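List: marnthorpe-robotics
Subject: Re: Open day at Mundar, anyone going?
Date: 7 Jan 2024

> Has anybody on the list been to one of the Mundar open days? The
> announcement says home robots working in furnished rooms, and I can't
> tell if that means a real demo or a video and a coffee. It's a long
> drive for me and I'd want to bring my class. Also, do they let you
> get close, or is it all behind a rope?

I went to the last one and I'd go back tomorrow! It's a real demo. No video at all, in fact, apart from the live feed from the wrist camera, which they put up on a big screen so the people at the back can follow along.

The Petersen building is on the Gullesex road, past the feed store, and the sign is small so go slow. Inside they've set up rooms the way people really live in them, and that was the part I loved. I've been to plenty of shows where the robot gets a white table and a foam block. At Mundar the living room has carved furniture, a patterned carpet and a glossy coffee table with curvy legs (my grandmother would have approved), and the job was tidying up. If you've ever tried to get a vision system to pick something out against a busy carpet, you'll know why I stood there through both sessions.
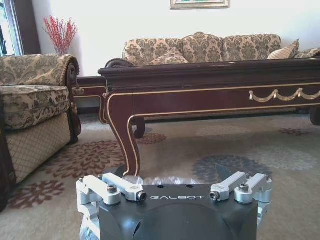 Wrist camera view in the living room, Galbot gripper in front of the coffee table.

What I kept watching was the clear stuff. See-through plastic is miserable for depth cameras, and mine at home pretty much pretends it doesn't exist. They talked about that very openly, including the misses, and took questions for as long as people had them. One woman asked about glare off polished wood and got a good ten-minute answer with sketches.

To your questions: there's no rope, just tape on the floor, and you stand maybe a couple of steps back from it. Groups are fine but write ahead, because the room is tight. They told us 129 people had signed up for the day and it felt like all of them were in the hallway at once. Parking is free. There are 2 sessions, and the second is calmer if your class can wait.

The next one is in April, as far as I know. I can bring my notes on the gripper linkage if anyone wants to compare with their own builds, mine is still printed parts and hope.

See some of you there!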